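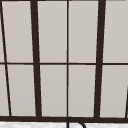
## Handout 4: Building the kitchen scene before building the arm

These notes go with the fourth session of the shared workshop course. By now each bench should have the Udel arm kit sorted and the base plate drilled. Leave the arm in its tray for this session. All of the work is in the simulator.

### What the scene is for

The class project is a small arm that wipes a counter next to a sink. We test motions in a rendered kitchen first. A bad joint limit in software costs you a restart. On the bench it costs you a servo, and the workshop has a short supply of those.

The render at the top of this handout is the view with no arm loaded. The window takes up most of it, with the counter and the top of the faucet along the bottom edge. Use it to check your own setup. If your window mullions lean a lot more than these do, your camera is rolled.

### Loading the scene

1. Start the Grovby simulator from the workshop account and open the base kitchen file.
2. Save a copy under your bench name. Do not edit the base file.
3. Set the physics rate to 60 steps per second.
4. Render one still with no robot in the scene and save it with your notes.
5. Tilt the camera down 25 degrees and render again. You need to see the working area of the counter in this one.

The window panes are plain pale gray. There is no outdoor backdrop in the file and you do not need to add one.

### The faucet

The spout is a thin dark tube bent into a hook. It is the obstacle most groups hit first. The visual mesh and the collision shape are separate, and the simulator will fill in the hook as a solid block if you leave the collision setting on "simple."

Open the faucet in the object list, change collision to "segments," and save. Then turn on the collision overlay and look at it from the side. There should be an open gap under the bend. If the gap is filled, the planner will send the arm the long way around every time.

Keep the wiper at least 25 mm from the spout on all passes. Write that number in your config file as a named value – you will change it once the real arm is mounted.

### Units and frames

Everything in the base file is in millimeters. The Coutinho motor library uses meters. Convert once, in the file that sends commands, and nowhere else.

The origin for the arm is the center of the base plate, on the counter surface, with z pointing up. Reach from that origin to the wiper tip is 313 mm with the arm fully extended. Measure yours in the next session, when the links are bolted together, and correct the value if it differs.

Joint 1 wraps at 360 degrees. The cable does not. Set the upper limit to 352 and the lower limit to 0.

### Common problems

- **Black render.** The light group did not load. Reopen your copy and check that the light group is enabled.
- **Jagged edges on the window bars.** Low sample setting. Fine for this session – leave it.
- **Arm sinks into the counter.** The base plate is placed by its center of mass. Switch it to bottom face.

### Before you leave

Copy both stills and your config file to the shared Grudov drive, in the folder for your bench. Bring a 3 mm hex key next time.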